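Features > Work > Offices

THE LONG READ: WORKPLACE

The quiet room con

By Kimutai Mrema
June

The first quiet room I was ever shown round had a drum kit on the other side of the wall. It belonged to the music shop next door, which had been there for years before the office moved in, and the man giving me the tour raised his voice so that I could hear him say how peaceful it was.

I have been shown a good many since. Open-plan offices are noisy, staff have complained about them for as long as they have existed, and an entire trade has grown up to sell the cure back to the firms that bought the disease. There are felt baffles and moss walls. There are booths the size of a wardrobe with a fan in the roof that sounds like a hand dryer. There is "acoustic wellness", a phrase I have now heard from three separate salespeople, and which none of them could explain to me without using the word "wellness" again.

Altura, which fits out offices for other companies, will sell you a single-person booth for a good deal more than I paid for my last car. Its brochure promises "a return to deep focus". I asked what the booth did to the level of sound inside it, in decibels, and was sent the brochure a second time. When I asked again I was told that the experience of quiet was personal. So is the experience of being overcharged.
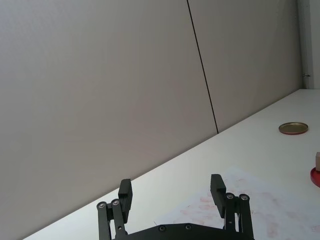 To be fair to the booth people, the thing they are selling against is real. Anyone who has tried to write a difficult email while a colleague two desks away talks a relative through a boiler fault will know that speech is the worst of it. Traffic you stop hearing after a while. A voice saying words you understand is much harder to shut out, and a voice giving half a phone call is worse again. The trouble is that most of what gets sold to deal with this is good at soaking up echo, and echo was never the complaint. A room with less echo can leave you hearing your neighbour's boiler more clearly than before.

I put this to a salesman for Samisell, which makes hanging panels in the shape of clouds. He agreed with me at once, which I hadn't expected, and then said that customers like the clouds. People walk in and look up, he told me, and they feel that something has been done.

That may be the most truthful sentence anyone gave me for this piece. Feeling that something has been done is worth having if you run an office, particularly when the other choice is giving people doors.

Doors used to be normal. I have a soft spot for the Limsakul building, a plain block off a ring road where I had my first proper job, at 26, in a room I shared with one other person and a radiator that couldn't be turned off. It was ugly and the carpet smelled. I could shut the door, though, and when I did the corridor went away. The building was gutted later and reopened as one big floor per storey. I went back to see it. There were beanbags, and somebody had written HUSH on a pillar in letters as tall as I am, beside which two men were having a loud talk about parking.

The usual defence is money, and it's a decent one. Walls cost money, and they eat floor space that could hold desks. Rents are what they are. What I don't accept is the other defence, the one about chance meetings and ideas passing between desks like pollen. I have sat in open offices for 15 years and the things that passed between desks were colds.
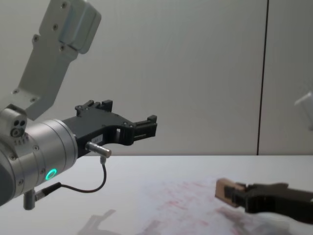 The black gripper, held level, with the wrist's green light lit.

Still, there are firms having a proper go at it, and I was hard put to sneer at Ustden, which has nearly 900 staff and has spent very little. It bought no booths. It took the phones off the main floor, moved the people who talk for a living to one end of the building and the people who don't to the other, and put a heavy curtain across the middle. Calls after five minutes are supposed to be taken on the stairs. I asked a few people on the silent side if it worked and got shrugs, which from office workers asked about their office is close to applause. One woman said the curtain looked like a crematorium. She also said she had stopped wearing headphones.

On the talking side they were less pleased. They miss the windows, which are all at the quiet end, and a team of 5 had started drifting through the curtain after lunch to sit in the sun and, naturally, chat. A sign had gone up about it. By the time I left, another sign had gone up asking people to stop putting up signs.

I don't suppose it will last. A new head of something will arrive, find the curtain gloomy, and ring up about clouds.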